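Rags. Quick one this week, July is busy and the sink is full.

Stop buying paper towels for everything. Old T-shirts, pillowcases, the sweatpants with the gone elastic - cut them up. Hand sized squares, no hemming. Cut off buttons, zippers and thick seams first, they scratch.

Cotton soaks up best. Knits don't fray much. Polyester just pushes the water around, keep it for dusting.

Sort by color and you'll never mix jobs up. Dark ones for the stove and shoes. White for glass and anything you want to see the dirt come off of. Pink or whatever's left for counters. Write it on a peice of tape inside the cupboard door if other people live with you.

Keep them in something with holes in the sides. Damp cloth in a closed tub smells by Tuesday.

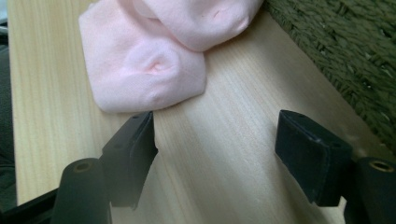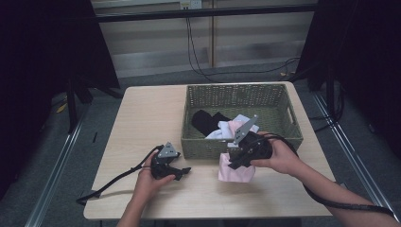 Pink cloth on the pale wood, and in the second picture the green basket with black, white and pink in it.

Washing: hot, no fabric softener. Softener coats the fibers and then they won't absorb anything. Half a cup of white vinegar in the rinse if they've gone sour. Never vinegar and bleach together!! Wash the greasy ones on there own.

Anything with linseed oil or wood stain on it does NOT go in the basket. Those can heat up and catch fire by themselves. Lay flat outside, single layer, till stiff and dry, then ask your local trash people where they go.

Folding - don't bother. Toss them in. Only exception is glass cloths, creases leave lines.

When one gets too thin for the kitchen, it goes to the garage. After that, trash. Let it go.

Next time: getting the smell out of a Barroso lunch box. Still testing.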